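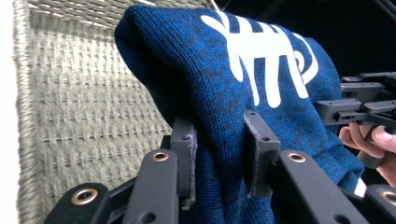
Will a mesh-sided basket snag a knit?

The Storkby hasn't snagged any of ours so far, and we've been putting chunky, fine and frankly elderly knits in and out of it since February.

I'll admit I wasn't looking forward to writing up a basket. What can anyone say about a basket? Then I had this one at home for a fortnight, bought a second with my own money, and now I'm the person who talks about it at dinner. It's the Storkby in green, the open-topped one with the woven pattern on its sides and a handle hole cut into the rim. It cost me £30 from Lobo, the shop on the corner by the station, and yes, I winced a bit at the till.

Most of what goes in mine is knitwear, so that's how I've judged it. I hate hanging knits (shoulders like coat hooks by spring) and drawers in our flat are narrow and sticky, so folded or rolled in a basket it is. The old one was a rough thing from a market stall that grabbed at every loop of wool it met. I lost the cuff of a good cardigan to it and I'm still cross.

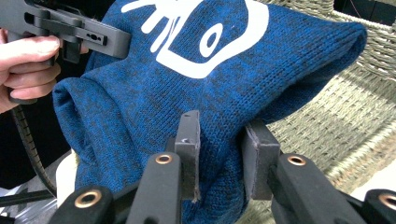
Prarketau Home Notes, Issue 30, page 2

My favourite thing to keep in it is the blue knit with the big white print on the front, bright and dark blues flecked together with the white bones across. It's got those little V stitches that catch on anything, a ring, a zip, a cat. If a basket is going to misbehave it will misbehave with that one! So in and out it went, every day, sometimes folded nicely, sometimes just dropped in because the kettle was boiling. I ran my fingers over it each Monday and couldn't find a pulled loop anywhere.

The gaps in the pattern are a real plus too. Air gets in, so things smell like themselves and don't go musty at the bottom, and when the sun comes through the window you get light right down to the basket floor and can find what you're after without tipping the lot out. I hadn't thought of that as a feature until I had it.

Lurdes Paiva borrowed it for a weekend to sort her hats and scarves and was less taken with it than I am. She wanted a lid. Fair enough, but I'd never put the lid back on, so for me it would just be one more thing leaning against the wall. 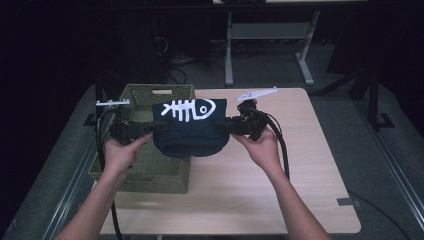
Size, handles and carrying it about

Ours sits on the table while I fold and then goes back on its shelf, and it does both without fuss. On the kitchen scales it came to 600 g empty. The handle hole is a good clean shape and I can get my whole hand through. When the basket is heaped I still carry it with an arm underneath, mostly out of habit.

I compared it with the Dernix, which is cheaper and a touch deeper. The Dernix is perfectly decent and if you only want somewhere to throw tea towels, buy it and spend the rest on cake. But its rim is sharper, and it was the rim I kept noticing, every time I pulled something out in a hurry and it dragged over the edge. With the Storkby I've stopped being careful, and that is a lovely feeling with clothes you're fond of,
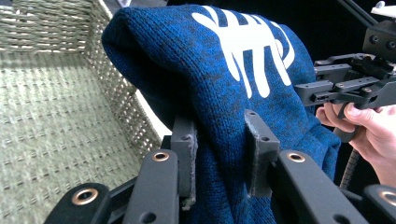
especially the bulky ones that never come out in one neat piece. You get hold of a fold, the rest unrolls behind it, half of it flops over the side and you just keep lifting. That was exactly how the cardigan met its end in the old basket, so I do feel entitled to be pleased.

Grumbles? The green is softer than it looked on the website, which I like, but my husband expected something darker. Dust settles in the pattern and you'll want an old toothbrush for it. And I'd love a smaller size for socks. I asked at Lobo and they said to try again in the autumn.

Would I buy it a third time? There's a gap under the stairs I've already measured.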